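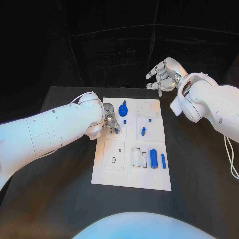
16/08/2026, bench two, Dokari assembly kit trial

Okay, first proper go at the kit that Prorkau sent us on approval. I'm writing this before I forget it all, so excuse the order.

What you get for the money: a white task board, the raised plates, the blue parts to go with them, and a month of phone support from a very patient woman named Viola Zanetti. I rang her twice before lunch. First call was about the outlines, because I couldn't work out whether a part has to sit wholly inside the line or only touch it. Wholly inside, she says, and the scoring sheet (page 6) does say so if you read the footnote, which I hadn't.

Hands are ours, on the usual Fabbri settings from April. I didn't retune anything. Viola reckons most labs do, but I'd like to know what the kit is like for somebody who opens the carton and has a go.

The small pegs are fiddly little beggars! There's not much to hold on to, and the fingers hide the peg from the head camera right when you want to see it. The gear-shaped one is much friendlier, with that knob on top to grab.
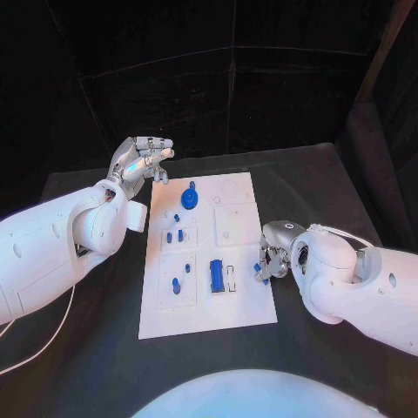

Settled on 10 runs per part for now. The brochure talks about 1,000 cycles before the plates need replacing, and I can't say anything about that from one day, so Lastville will have to take our word that we haven't checked. They want a yes or no on buying two sets.

Grumbles so far. All the loose parts are the same blue, fine for segmentation but a pain when you're calling one out across the room ("the blue one" got old fast). And a spare bag of pegs is $200, which seems cheeky. I asked Viola if we could print our own and she went a bit quiet, then said the tolerances are in the appendix. I'll take that as a yes.

To do: label the pegs by size, ask for the metric version of the scoring sheet, redo the battery-shaped block with the slower approach, find out who has the small hex key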